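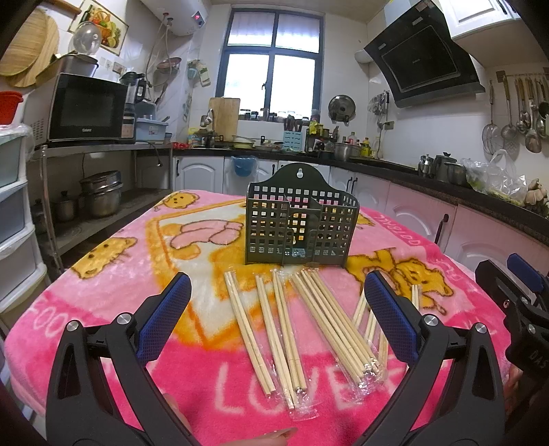
Issue 178

The kitchen table is the test bench for the Rumotero, a pair of hand-held grippers that the Begay household in Minilden has been building since June. The parts were printed at the Ferkberg shared workshop, and everything else gets done at home, next to the stove.

The tool is simple to look at. Two black fingers move on a linkage, and each has a blue pad on the inside. The person holding it does the work an arm would otherwise do, which keeps the cost down. Parts for the pair came to $956, with some $12 of that going to screws.

Chopsticks are the current job. They come in plastic sleeves, in bundles of different sizes, and they have to end up standing in a green caddy with square holes in its walls. A single pair is harder to hold than a thick bundle, and sleeves slide.
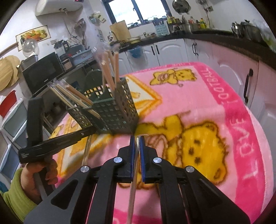

Long, thin objects also tip once they are gripped too far from the middle. The first set of pads was too smooth for that, and the second set was too thick to close on one pair. The third has been on since the workshop reopened on 30th March.

The log now stands at 2,551 attempts, dropped bundles included. Spoons are next, and after that the linkage will be redrawn with a shorter throw so the grip is easier on small hands.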